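Home | How-to | Audio | Small fixes | Contact

How to clean an earbud case and its charging contacts (and what to skip)

Updated 2nd May

Most guides to cleaning earbuds begin with a shopping list. I have bought a fair bit of what's on those lists over the years and I'm not convinced much of it was needed. The Sotedia kit had a brush, a putty, a spray and a pen with three tips, and the brush was the only part I kept using. You likely have a soft toothbrush already. Start there.

The usual reason people go looking for a page like this one is that one bud has stopped charging, or charges when it feels like it. Forums will tell you the battery is finished. Maybe. Before you believe that, clean the contacts, which costs nothing and takes less time than reading the forum.

What you need

A dry, soft toothbrush. Cotton swabs, the tightly wound sort. Isopropyl alcohol, a small bottle. A wooden toothpick. A plain cloth that doesn't shed. Good light, and a hard, pale surface if you've got one, so you can find whatever you drop.

Skip compressed air. I know every second video uses it. In a case it mostly moves the fluff from the part you can see to the part you can't, usually down beside the hinge. Skip metal picks as well, including the "gold safe" ones Langlois sells. Gold-coloured contacts are thinly plated and a pick doesn't know when to stop.

Step one: clear a space

Take both buds out and put them somewhere you'll remember. If you're working on a table that's already got other things on it, push them back far enough that you have room for both elbows. Unplug the case. Open the lid all the way and leave it standing.
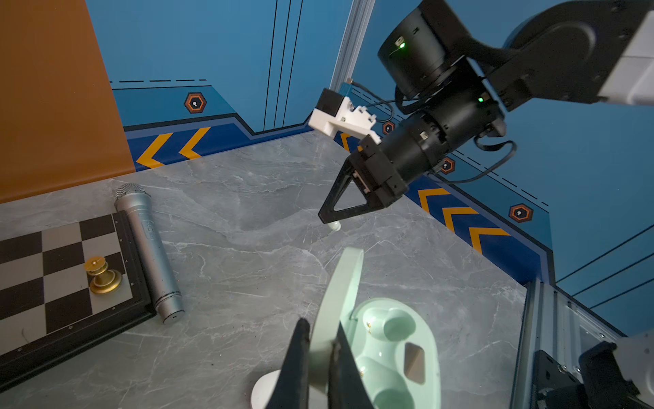
Look into the cavities before you touch anything. Tilt the case towards the light and find the contacts, which are the small metal points the buds sit against. Number and position vary by model. What you're looking for is a dull film or a grey ring, or a bit of lint sitting right on top. If they're bright and clear, cleaning may not be your answer, and you should try a different cable and a different power point before going any further.

Step two: dry first

Turn the case upside down, lid hanging open, and brush upwards into the cavities. Twenty light strokes beats two hard ones. Let the lint fall out onto the table and wipe it away so you can tell whether more is coming. Use the toothpick only along the seams and the hinge line, held flat. Keep it off the contacts.

Step three: alcohol, less than you think

Dampen a swab. Squeeze it against the neck of the bottle. If it can still leave a drop on the table, it's too wet. Touch it to each contact and roll it, then go over the same spot with the dry end. The swab will often come away grey and I'll admit that's satisfying, though a grey swab isn't proof that anything was broken.

Never pour or spray into the case. There are gaps around those contacts, and liquid finds them.

Step four: do the buds too

This is the half that gets forgotten. Each bud has matching contacts on its body, and skin oil builds up there faster than in the case. Same method, barely damp swab, dry swab after. Silicone tips can come off and go in warm soapy water. The mesh gets a dry brush only, with the bud held mesh down.

Leave everything apart and open for 20 minutes before you put the buds back. Longer if the room is humid.

Does it work?

Sometimes. The Ziltberg site claims 1,248 "revived" pairs with its cleaning gel and doesn't say how anyone checked. I'd put more faith in your own test. Charge the case fully, seat both buds, close the lid and leave it for an hour. If the weak one now shows the same level as its mate, good. Check again after 48 hours of normal use. If it has dropped back, the battery or the case is the likelier culprit and no gel is going to help.

As for how often, the "weekly deep clean" advice strikes me as a way to sell swabs. I did mine in September and didn't need to again until autumn. If you carry the case loose in a pocket, you'll need to do it more.

Related

Are foam tips worth the money?
Getting stains out of a pale silicone cover
Duvside cable tidy, six months on
Storing a handheld mic between gigs
When to give up on an old battery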